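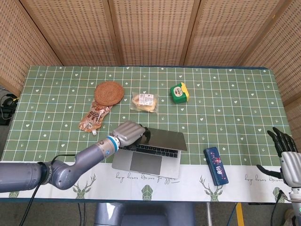
*The green deer cloth, with the rattan screens behind it and a blue pencil case on top.*

Re: [lurside-list] craft room table, was: November swap

> Whoever has the deer tablecloth, please bring it back to the hall cupboard. It is on the inventory as item 286 and we need it for the swap. Also can we settle whether the screens stay up? They make the room feel like the inside of a basket.

It never left. It's on the long table in the craft room, with the deer along the front, where it has been since the Stovari people moved out and left us their shelving.

I tried the plain cloth from Hillitz first. It was 2 inches short at one end and I had to look at the table leg all through the mending evening, so back came the deer. I have grown fond of them. The hearts and stars I could live without, but they come with the deer and I wasn't consulted.

As for the screens, I vote they stay. There are five panels and they go behind the table and round both ends, and the alternative is the view of the boiler door. If someone wants to carry them down to Guerra for the swap and carry them up again after, I will hold the door - that's my full offer.

The cloth could use a wash before November. I can do it at home if it's off the table by 9 in the morning and nobody minds it unironed. The one with the iron knows who they are.

Pencil case: still unclaimed, dark blue. Last call.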